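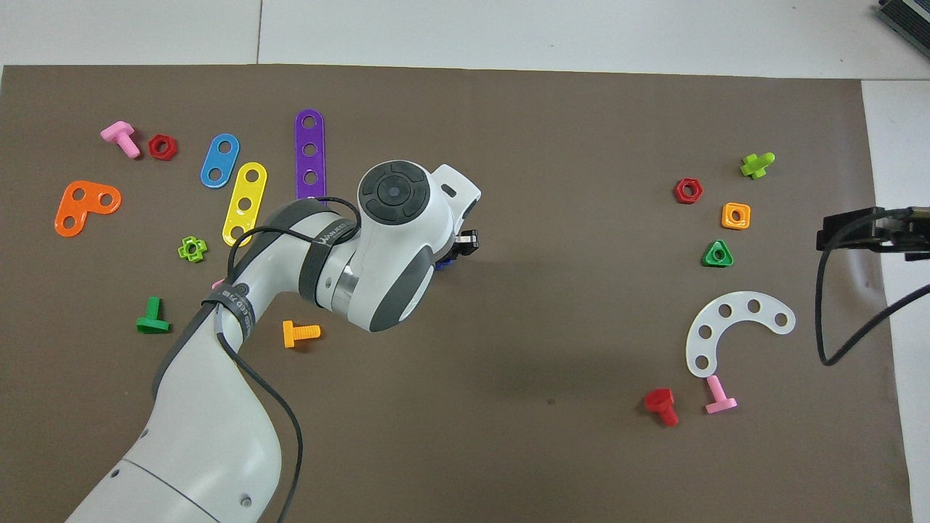

Preguntas frecuentes sobre la vacuna antitetánica

¿Cada cuánto tiempo debo ponerme el refuerzo?
Depende de las dosis que usted ya recibió. Traiga su cartilla de vacunación y la enfermera le dirá si le falta alguna. Si ha perdido la cartilla, venga igualmente.

¿Necesito cita?
Sí. Puede pedirla en el mostrador del centro Poulain o por teléfono, extensión 432. La consulta de vacunas está en la sala 28 y la atiende Hermine Trummer.

¿Qué hago si me corto en casa o en el trabajo?

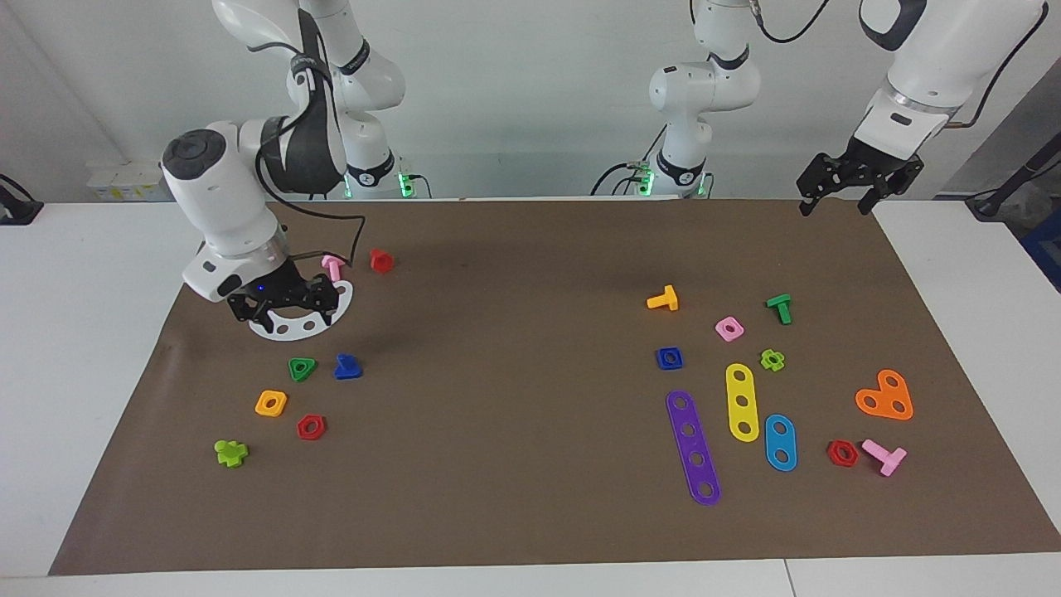
Lave la herida con agua y jabón y cúbrala con una gasa limpia. Si es profunda o tiene tierra, acuda el mismo día, también cuando la herida le parece poco importante. El tétanos no se contagia de una persona a otra, y por eso no es peligroso compartir objetos con un paciente. Muchos padres nos preguntan por los juguetes: una pieza de plástico como la placa blanca curva, con su fila de agujeros, se puede lavar con agua y jabón.

¿Puedo vacunarme si estoy embarazada?
Consulte antes con su matrona o con el doctor Baptiste Royer, que le indicará la semana adecuada.

¿Es normal que me duela el brazo?
Sí, es una molestia frecuente y suele desaparecer en pocos días. Si tiene fiebre alta o dificultad para respirar, llame a urgencias.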